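How to Budget for a Small Robot Arm Setup (Without Blowing It All on the Arm)

Posted 21 May 2021

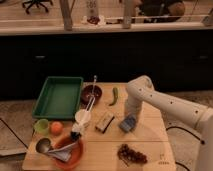

Tabletop work with kitchen objects: the gripper has a small grayish-blue block, and the grapes and the chili are still on the table.

I've now planned three of these tabletop setups, and I got the money wrong on the first two. The arm quote comes in, everybody stares at that one big number, and then the other stuff sneaks up on you for months (ask me about the summer I bought cables one at a time!). So this is the way I do it now, step by step. I'm writing for a small lab, a classroom or a two-person shop that wants one arm on one table doing pick-and-place work with everyday things.

Step 1: Write down the objects before you look at any arms

Make a list of what you want the thing to pick up, and be picky about it. A bowl, a ladle, a bunch of grapes and a cloth are four very different problems. The bowl has a rim you can grab. Grapes are lumpy and squash if you squeeze. Cloth does whatever it wants. Put the size and weight next to each one, get out a kitchen scale, and circle the heaviest and the widest. Those two numbers drive the arm and the gripper, and you'll be quoting them to every sales rep you talk to.

I like to add a little room on top for things I'll want later, because I always want things later. Don't go crazy though. Every step up in payload costs real money and the arm gets bigger and heavier too, which brings us to the table.

Step 2: Measure the table and the space beside it

Tape the reach out on the tabletop with masking tape. Seriously, do it, it takes ten minutes. Put an X where the base would stand, cut a string to the reach on the spec sheet, and swing it around. On our Skovport build the string said we could reach the far corners fine, and we could, but only with the arm stretched nearly straight, and it couldn't come down on anything from above over there. I moved the base spot closer on paper, and paper is free.

You also need to know what the floor is. Carpet is OK for a table, but a heavy base on carpet can settle or rock, so price a solid plate to go under it if that's what you have. And look at where the cables will run while you're down there! Floor cable covers are cheap and I forgot them twice.

Step 3: Get the arm quote, then ask what isn't in it

When I was shopping for the last one I had quotes from Zanildale and Hirano side by side, and Hirano looked like the easy winner until I asked my list of questions. Here's the list, copy it if you like:

Is the controller included?
Is the gripper included, and if it isn't, is the mounting flange?
How long are the cables, and what do longer ones cost?
Is there a yearly software fee?
Who pays shipping if it has to go back for repair?
What's the warranty, and does it start at delivery or at first power-on?

Once I'd filled in the blanks the two were nearly even, and I went with Zanildale for the longer cables and the warranty (24 months, starting at first power-on). Your answers will be different. Just get them in writing, email is fine.

Step 4: The gripper gets its own line

Please don't bury it under "accessories." For light household stuff a two-finger gripper does a lot, but you'll want spare fingertips. Pads wear, they get sticky, somebody pinches a table edge with them. I put in for 4 spare sets and I've been glad of every one. If you're handling real food, ask the maker what the pads can be cleaned with before you order.

Step 5: Budget the props

This is my favorite part and also the one people laugh at. You need bowls, cups, a tray, a few utensils, things to put in them. I set aside $200 for props and it covered us nicely, mostly thrift store and dollar store. A few tips:

Buy doubles of anything breakable.
Go for different colors and finishes. Shiny dark bowls and plain matte ones can look very different to a camera, and you want both on the table.
Get some awkward items on purpose, like a long ladle that won't stay put in a bowl.
If you use real fruit, it's a running cost. Put it in the monthly column.

Step 6: Plan the time too

Lead times got me badly. MacLeish, who we used for the base plate, quoted 7 weeks, and the arm was quicker than that, so for a good while we would have had an arm with nowhere to stand. I ordered the plate first and held the arm order back. If you want to be running in July, count backward from there and write an order-by date next to every single line. A spreadsheet with item, price, lead time and order-by date is plenty.

Leave days for setup and training as well. Somebody's wages are going into that, even if it doesn't show up on an invoice. I also block out a day just for the risk assessment and for finding a good place for the stop button, where you can slap it without leaning over the table.

Step 7: Add the cushion

Add up everything except the arm, then look at that number next to the arm. If it's tiny, go back through the list, you've missed something. I keep the cushion as a separate line with its own name, so it doesn't get quietly eaten when someone wants a nicer monitor. On the last build mine went to a power strip, a replacement cable and a second set of cups.

If you've already got your list of objects and your table measurements, start on the quotes this week. They take longer to come back than you'd think, and you can do the masking tape while you wait.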